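Zwischenbericht an die Stiftung Costache
Projekt: Eingangsbereich und Hausschuhordnung im Begegnungshaus Fledov
Berichtszeitraum: November bis April
Vorgelegt am Sonntag, 3. Mai 2020

Stand der Arbeiten

Der Umbau des Eingangsbereichs ist bis auf zwei Restpunkte abgeschlossen. Die alten Garderobenbänke sind ausgebaut, der Boden ist ausgebessert, und die Wand neben der Tür zum Gruppenraum ist neu gestrichen. Die Malerarbeiten hat die Firma Plambridge ausgeführt. Sie haben eine Woche länger gedauert als geplant, weil der Untergrund an der Außenwand noch einmal gespachtelt werden musste. Mehrkosten sind dadurch nicht entstanden.

Offen sind die Schmutzfangmatte vor der Haustür und die Beschriftung der Haken. Die Matte ist bestellt, ein Liefertermin liegt uns noch nicht vor.

Ausgaben

Bewilligt waren 3.000 Euro. Davon entfallen 784 Euro auf Malerarbeiten und Material, rund 514 Euro auf Regale und Haken. Die Rechnung für die Bodenausbesserung steht noch aus. Wir gehen davon aus, dass der bewilligte Betrag ausreicht, und reichen die Belege gesammelt mit dem Schlussbericht ein. Eine Umwidmung zwischen den Positionen ist bisher nicht nötig.

Hausschuhe

Im Antrag hatten wir beschrieben, dass Besucher in Straßenschuhen bis in den Gruppenraum gehen und der Boden dort jeden Abend gewischt werden muss. Seit dem Winter gilt im ganzen Haus Hausschuhpflicht. Wer keine eigenen mitbringt, nimmt ein Paar vom Haus. Angeschafft wurden einfache Slipper mit breitem Riemen, die sich ohne Bücken anziehen lassen. Iveta Urban hat dafür zwei Modelle bestellt und verglichen. Das Modell von Flivorora fiel klein aus und ging zurück.

In den ersten Wochen standen die Schuhe in einer Kiste neben der Tür. Das hat sich nicht bewährt, Paare wurden getrennt, und morgens musste sortiert werden. Deshalb haben wir auf niedrige offene Regale mit Holzböden und schwarzen Metallpfosten umgestellt. Die Paare stehen nebeneinander, mit der Ferse nach vorn, damit man sie gleich greifen kann. Zwischen zwei Paaren bleibt etwas Platz.

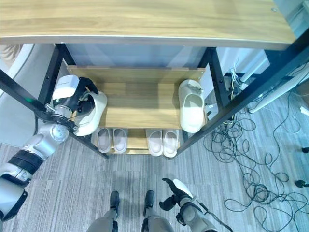
Die hintere Leiste am oberen Boden verhindert, dass Schuhe nach hinten durchrutschen. Eingeräumt wird von beiden Enden her, die Mitte kommt zuletzt. Cyril Pickering hat die Regeln auf einem Blatt zusammengefasst, das im Büro liegt und den Gruppenleitungen bei der Einweisung mitgegeben wird.

Gewischt wird im Gruppenraum jetzt zweimal pro Woche statt täglich. Ob das so bleiben kann, lässt sich erst nach einem vollen Winter beurteilen, da die Regale erst gegen Ende der nassen Monate aufgestellt wurden. Derzeit finden außerdem keine Gruppen statt, so dass für die letzten Wochen keine brauchbaren Erfahrungen vorliegen.

Nächste Schritte

Nach Lieferung der Matte wird die Haustür neu eingestellt, sie schleift am unteren Rand. Die Haken werden beschriftet, sobald die Gruppenbelegung für den Herbst feststeht. Für die Reinigung der Slipper fehlt noch eine feste Regelung. Iveta Urban klärt mit der Hausverwaltung, ob die Waschküche im Keller dafür mitgenutzt werden darf. Den Schlussbericht legen wir im November vor.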